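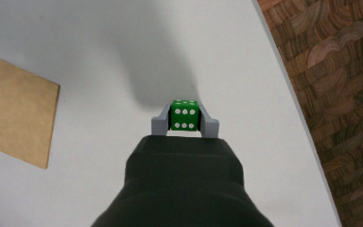

Six up, on the green die.

She owed Gruletti 885 dollars and she had until the ferry.

That was how Roxana Taipe put it to herself, walking fast down the hill into Drorcombe with her coat open and one glove. Until the ferry. After the ferry he would be across the water with his accordion case and his bad knee and he would tell his sister, and his sister would tell everyone at the Drindamis, and that would be it for the room over the bakery and the job that came with it.

February. Salt on the steps, wind off the harbor. She had 60 in her boot and a bracelet she was pretty sure was real.

Hrytsenko first. Hrytsenko owed her, sort of. She had sat with his mother the whole fall, soup and pills and the radio turned up, and he'd said whatever you need, Roxana, you come to me. People say that. She was coming to him.

The shop was shut. Sign turned, blinds down. She knocked anyway. Knocked again with the flat of her hand.

"We're closed," said Hrytsenko through the mail slot.

"It's me."

A long quiet. Then the bolt.

He was in slippers. He had flour on his sleeve and he looked like he hadn't slept, and behind him all the shelves were bare, the clocks gone, the pale squares on the wallpaper where the clocks had been.

"You're leaving," she said.

"I was going to write."

"When?"

"From there." He didn't say where there was. He pulled a stool out for her and she didn't sit. "How much?"

She hadn't even asked. That got her, a little, in the throat. She told him the number and he nodded slowly like it was a time of day.

"To Gruletti."

"Yes."

"Dice?"

"Once. One night. It was my birthday, they were all laughing, I was winning –" She stopped. It sounded exactly like what it was.

Hrytsenko went in the back. She heard drawers. She heard him talking, low, to his mother, who had been dead since before Christmas. Roxana looked at the door. Looked at her glove.

He came out with an envelope and a cup of tea, the tea for her, the envelope he held onto.

"I sold the lot for 3000," he said. "The clocks and the bench and the lathe. The man didnt even wind one. Didn't listen to a single one of them."

"I'm sorry."

"The tall one was my grandfather's."

"I know. She told me. She told me every day."

He laughed at that, then he sort of didn't. He counted bills onto the counter, wetting his thumb, and she drank the tea too hot and burned her tongue and watched the light go orange in the gaps of the blinds. The ferry went at dark.

"Take it," he said. "Go on. You'll miss him."

"I've got sixty. And this." The bracelet. She got it half off and he put his hand over her wrist and pushed it back down.

"She wanted you to have the radio," he said. "I sold that too. So."

Down Fish Lane then, running, the envelope inside her shirt. Past the net sheds. Past the kid who sold chestnuts, past the church with its doors open and somebody practicing scales on the organ, wrong note, same wrong note, over and over. Stitch in her side. She'd been fast once. She'd been the fastest girl in the whole valley and her father used to stand at the finish with an orange already peeled. 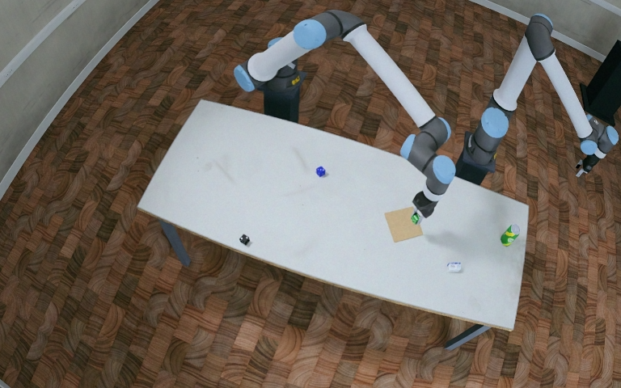 Gruletti was on the dock, first in line, sitting on his case. He saw her coming and didn't get up. He had taken the good table from the café with him, or that's what she thought, crazy thought, until she saw he'd only dragged an old crate over and put a cloth on it, and was playing himself left hand against right. The real one was still back there and she could have drawn it with her eyes shut. White, long, the sides curved out a little so it looked like it had been breathing in. She had lost everything at that table in one night. The floor under it too, the wood blocks with all those rings and swirls in the grain, she'd stared at that floor for an hour so as not to look at his face.

"Roxana," he said. "You ran."

She couldn't talk yet. She took out the envelope and put it on the cloth.

He didn't open it. He rolled. Four. Rolled with the other hand. Four.

"I thought you'd go over the hill," he said. "I said to my sister, that one, she'll be over the hill by noon. I'd have let you."

"You'd have told everybody."

"Oh, sure. But I'd have let you."

The ferry was in, bumping its tires on the wall. A man threw a rope and another man missed it and swore. People started to shuffle up with their bags, a woman with a goose under her arm, two soldiers asleep on their feet.

Gruletti held the die out to her. Open palm. A kind of courtesy.

"One roll," he said. "Six, you keep the envelope. Anything else, I keep it and you give me the bracelet."

She looked at it. It was such a small thing. It weighed about what a tooth would.

She thought of the pale squares on the wallpaper. She thought of the old woman in bed with the radio going, saying listen, listen, that's my song, and it was never her song, it was the weather. She thought of an orange, the peel all in one piece.

Her fingers had closed on it. She didn't remember doing that. It was warm from his hand and the corners were worn round and she could feel the six, she swore she could feel it, the three and the three, waiting there under her thumb.

"Boarding," yelled the man with the rope.

"Well?" said Gruletti.

The goose was looking at her. The organ was still going up on the hill, thin in the wind, up the scale, up, up, and she found she was waiting for the wrong note.

It came.

She put the die in her pocket.

"Hey," said Gruletti.

"You've got your money," she said. "Count it on the boat."

"That's my die. That's my good die!"

But he had the case to lift, and the knee, and the crowd was already pushing him up the ramp sideways with the cloth trailing from his fist. He shouted something from the rail. She couldn't hear it, the engine was too loud. She put up the hand with the glove and waved.

Then she walked back up to Hrytsenko's. She took her time. The blinds were open now and he was on his knees in there with a bucket, washing the wall, and she went in and found the other sponge.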